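Betreff: Re: [Greifarm-Liste] Lohnt sich der Plillura-Bausatz?
Datum: 22/11/2020

Hallo zusammen,

ich zitiere mal die Frage von neulich, damit ich beim Antworten nichts vergesse:

> Moin Liste,
> ich überlege, mir den Plillura zu holen, also den Tischarm mit
> Zweifingergreifer und der kleinen Kamera am Handgelenk. Hat den
> hier jemand im Einsatz? Mich würde interessieren:
> - Wie lange baut man dran?
> - Taugt der Greifer für Becher und Schüsseln oder nur für Klötzchen?
> - Ist das Kamerabild brauchbar?
> - Braucht man das Softwarepaket Yimyam dazu oder geht es auch ohne?
> Bei Flimach steht er gerade für 1.108 Euro im Shop, bei Ulalcombe
> gibt es ihn fertig montiert, aber das ist mir zu teuer.
> Gruß und danke schon mal!

Also, ich hab ihn seit Januar auf dem Tisch und mag ihn wirklich gern, auch wenn ich zwischendurch sehr geflucht habe. Der Reihe nach:

Aufbau: Ich hab sieben Abende gebraucht, allerdings gemütlich und mit einem komplett falsch herum eingebauten Schultergelenk (Seite 47 der Anleitung, schaut euch die Zeichnung da bitte zweimal an, die Achse ist gespiegelt!). Die Schrauben sind reichlich bemessen, beim Kabelbinder-Tütchen haben sie gespart. Und die Leitung zum Handgelenk würde ich verlegen, BEVOR der Unterarm zugeschraubt wird. Bei mir war er schon zu.

Greifer: Geht deutlich besser als gedacht. Klötzchen sind sowieso kein Thema, schlanke Sachen, die aufrecht stehen, packt er auch ordentlich, solange sie nicht zu glatt sind. Schüsseln nimmt er am Rand, einen Finger innen, einen außen, da muss man ein bisschen mit dem Anfahrwinkel spielen. Flache Deckel, die plan auf dem Tisch liegen, könnt ihr vergessen, da kommen die Finger nicht drunter. Ich schiebe die jetzt einfach über die Tischkante und greife von vorn, das klappt meistens. Die Kraftregelung ist eher grob, mit einem Joghurtbecher hatte ich eine ziemliche Sauerei.

Yimyam: Ohne geht, macht aber keinen Spaß. Man kann die Gelenke auch direkt über die serielle Schnittstelle ansprechen, das Protokoll ist dokumentiert, nur halt lieblos. Mit Yimyam hat man Aufnahme, Abspielen und Kamerabild in einem Fenster, und die Kalibrierung läuft halbautomatisch durch. Die Gratisversion speichert 3.000 Bilder pro Projekt, danach muss man aufräumen oder zahlen. Mir reicht das locker, ich lösche eh das meiste wieder. Ärgerlich finde ich, dass das Programm nach jedem Update die Greiferöffnung auf den Standardwert zurücksetzt. Hab ich gemeldet, kam eine nette Antwort, passiert ist noch nichts.

Kamera: Tja, da kommt es drauf an, was du vorhast. Zum Ausrichten vor dem Zugreifen ist das Bild völlig okay, die Farben kommen kräftig und man sieht beide Fingerspitzen, das ist Gold wert. Sobald sich der Arm flott bewegt, verschmiert aber alles. Bunte Sachen auf weißer Platte erkennt man dann immer noch als Farbflecken, aber Schrift auf einem Etikett liest da keiner mehr, und Kanten sind teils doppelt:

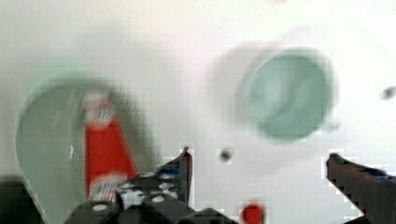

Ich fahre deshalb die letzten Zentimeter im langsamen Modus und lasse vor dem Schließen eine kurze Pause, dann steht das Bild. Belichtungszeit runterdrehen hilft auch, nur wird es dann schnell duster, und ich hab keine Lust, mir noch eine Lampe an den Tisch zu klemmen. Die Kompression kann man in Yimyam unter "Datenstrom" etwas zurücknehmen, der Regler ist gut versteckt. Auf meinem alten Laptop ruckelt es dann leider.

Zum Preis: Für 1.108 Euro würde ich ihn wieder nehmen. Fertig montiert von Ulalcombe lohnt sich in meinen Augen nur, wenn man gar nicht basteln mag, und dann wäre man hier auf der Liste ja eh falsch ;-) Frag bei Flimach aber vorher nach, ob die neueren Fingerkappen dabei sind! Bei mir lagen noch die alten drin, die rutschen nach ein paar Wochen ab, und die neuen musste ich einzeln nachbestellen.

Falls jemand meine Werte für den langsamen Modus haben will, kurz melden, dann schicke ich die Konfigurationsdatei rum. Und hat eigentlich schon jemand einen dritten Finger drangebaut? Im Handbuch ist der Anschluss dafür eingezeichnet, auf meiner Platine finde ich ihn aber nicht.

Viele Grüße in die Runde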